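Section 5: Teaching the Desk-Tidy Chore

Updated May 2, 2026 by Fouzia Janjua

If you've got this far, your Drokix arm is bolted down and talking to the Zutby software. Good! Now comes the part people ask me about most: can it tidy a desk yet? My answer is "a bit, with a patient person nearby." It can manage some pick-up-and-put-down jobs once you've given it enough demonstrations, and desk clutter is where I like to start people off. Small bottles, a plastic folder, a magazine file holder – ordinary stuff you can find in any office.

Before you start

1. Clear a table and put out one folder, one file holder and a couple of small items. Resist adding more.
2. Put on both gloves, then strap on the wrist modules. Snug, but you should still be able to bend your wrist all the way.
3. Run the cables off the side of the table, away from your work area.
4. Pick up the controllers and wait for the Zutby status bar to turn green.

Caution: Look behind you before you sit down. I've rolled a chair over a cable in the middle of a session and lost 23 demonstrations. I was not cheerful that afternoon. 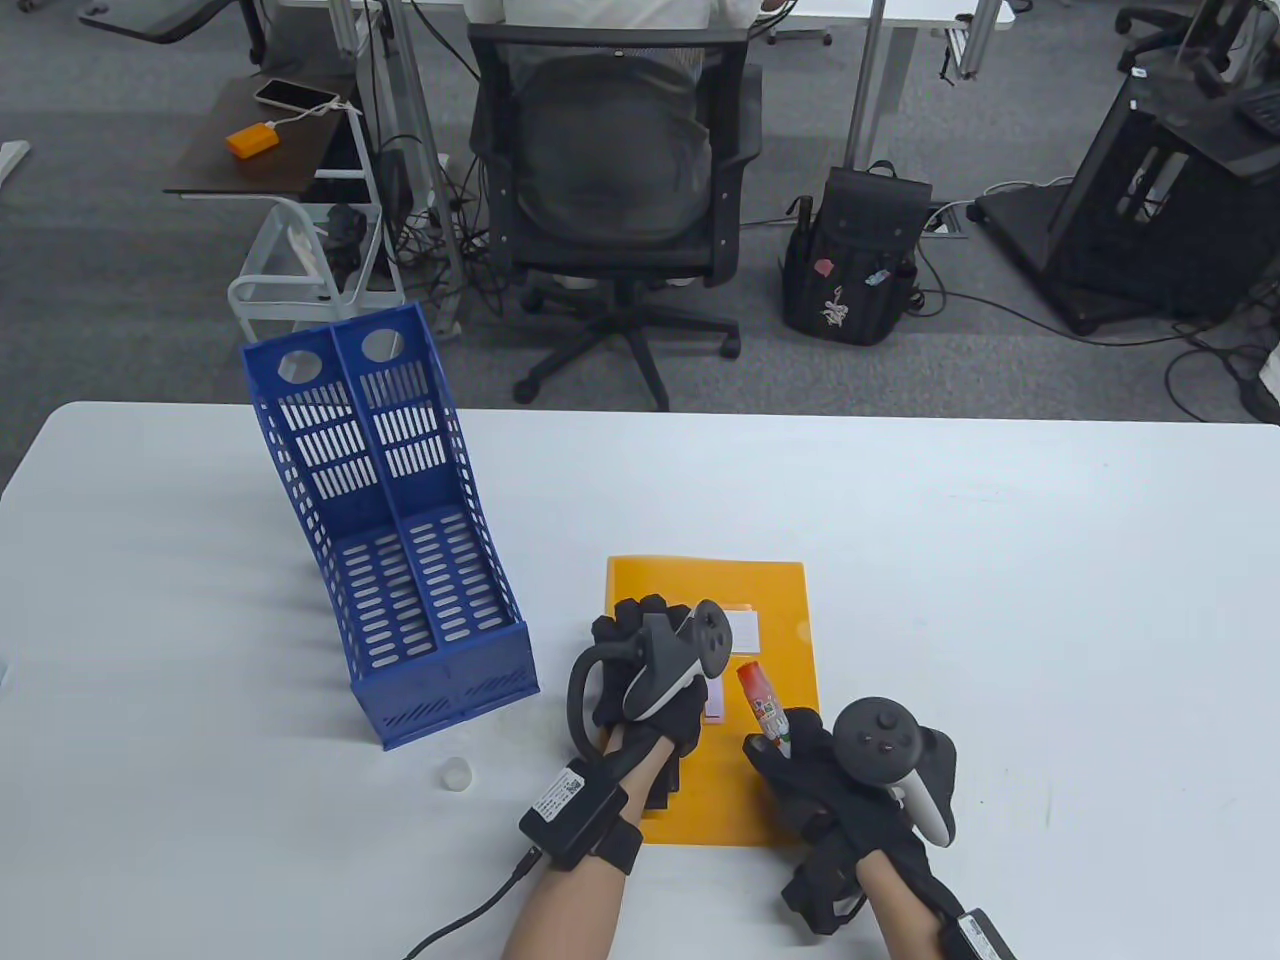
Recording a demonstration

5. Rest both hands on the table for a moment and press Record.
6. Pick up one small item between your thumb and fingers. Go slower than feels natural, maybe as if you were showing a toddler.
7. Move it to its spot, let go completely, and pull your hand well back.
8. Press Stop, put the item somewhere new and go again.

Note: Saqib Bajwa, who wrote the first version of this section, told everybody to record 700 demonstrations per item. I get a usable first try with 115, and then I add more for whatever the arm keeps fumbling. Small slippery things need extra. So do lids and caps, which are still beyond it most days, I'm afraid.

Note: If you drop something, keep recording and pick it up again. Those clips go in the folder marked Recovery and they're worth having.

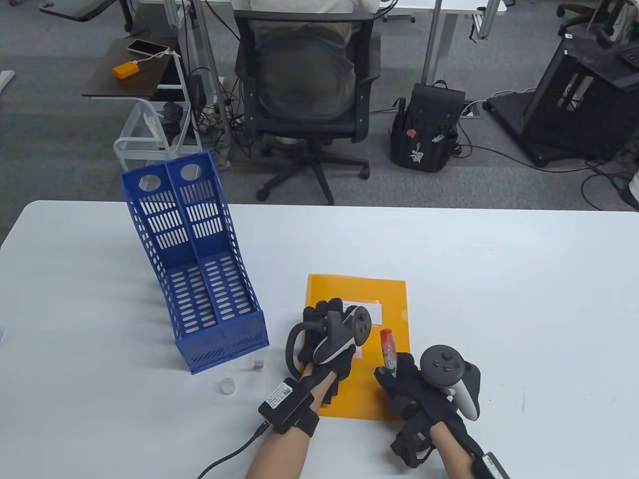
Reading time for this section: 5 minutes

Checking what it learned

9. Load your recordings and choose Train. Go have lunch, or go home.
10. When it finishes, set the speed to Low and try one item in a position you recorded.
11. Now move that item a few inches and try again. This is where most new setups come unstuck, and the fix is nearly always more recordings with the item in more places.

Caution: Keep your hands out of the arm's reach while it's running, even on Low. The red stop button should be close enough to slap.

So should you trust it with your own desk? I wouldn't leave it alone with a cup of coffee. For putting bottles and folders back where they go, give it a week of practice and see. Settings for the Siddiqui gripper are in the next section.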